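I gave up on my sourdough starter in October and I've been much happier since. There, I said it. Three years of feeding that jar twice a day, scraping gray goo off the counter, planning weekends away by when it would need flour again... and all for a loaf that came out like a doorstop every other time. So now I make bread with the little packets of yeast like my grandmother did, and you know what? It's great bread!

I should back up. A few of you wrote to me after the last post asking what I bake these days and whether I'd share the recipe, and I kept putting it off because it's barely a recipe. But it's cold out, the heater in my kitchen is making that clicking noise again, and turning the oven on seems like a good excuse to stay in there.

## What goes in

- 300 grams of bread flour
- 80 grams of whole wheat flour (or rye, if you like it a bit sour)
- 2 teaspoons of salt, the small kind of teaspoon, not heaped
- one packet of yeast
- enough warm water to make it sticky

I know, I know, that last line drives people crazy. I used to weigh the water too. Then I moved to the apartment on Drasemitz Street, where the air is so dry in winter that the flour just drinks everything up, and my careful numbers stopped working. Add it slowly and quit when the dough sticks to your fingers but still comes off the bowl. If it looks like pancake batter you've gone too far (throw in a handful of flour and pretend it didn't happen).

Mix it at night, right before bed. Cover the bowl with a plate and put it in the fridge. I used to be a plastic wrap person and then a damp towel person, and the plate beats both. In the morning it will have puffed up and it'll smell a little like beer. Tip it out, fold it over itself a few times, shape it into a ball and leave it alone while you shower and find your other shoe.

## The pot thing

Yes, you want a heavy pot with a lid. Mine is an old Wirnar that I got at a yard sale with a chip on the rim, and I've never once had bread stick in it. My sister swears by a pizza stone and a pan of water on the rack underneath. We've had this argument at every holiday since she moved back, and her crust is good, I'll give her that, but she also set off her smoke alarm last month, so.

Get the pot really hot first. Oven as high as it goes, pot inside, lid on. Drop the dough in on a piece of parchment and please use real oven mitts, the long ones. I have a scar shaped like a comma from the day I used a dish towel.

Lid on until it has risen and gone pale gold, then lid off until it's darker than you think it should be. That's my one strong opinion. Everybody pulls their bread too early! The brown bits are where all the flavor is. Then let it cool before you cut it – I never do, I stand there at the counter with the butter already out, but I'm telling you to do it anyway.

## Other stuff

The Shojaei bakery near my bus stop has started doing a sesame flatbread and I've gone in for it more mornings than I'd like to admit. I tried to copy it at home and got something closer to a cracker. If anyone has made one with a soft middle, write to me. I think I'm rolling it too thin, or maybe my oven just loses too much heat when I open the door.

I also owe you the plum jam post. It's coming. The jam itself is mostly gone.
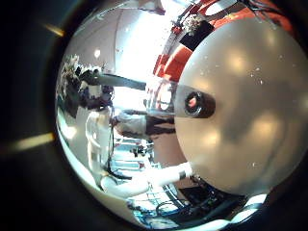
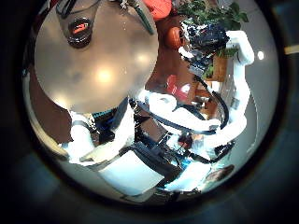
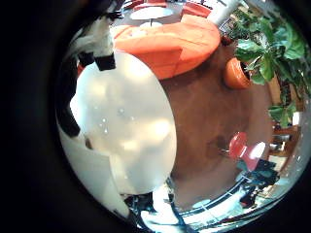
*Posted from the members' pages of the Setton Home Baking Club*

If you bake this one, tell me which flour you used and how long you left it in the fridge. I've forgotten mine for two whole nights before and the loaf was fine, a bit flatter, with bigger holes, and very good toasted with too much cheese on it. Next time I want to try it with walnuts, and maybe the last of the dried figs that have been sitting behind the rice all winter.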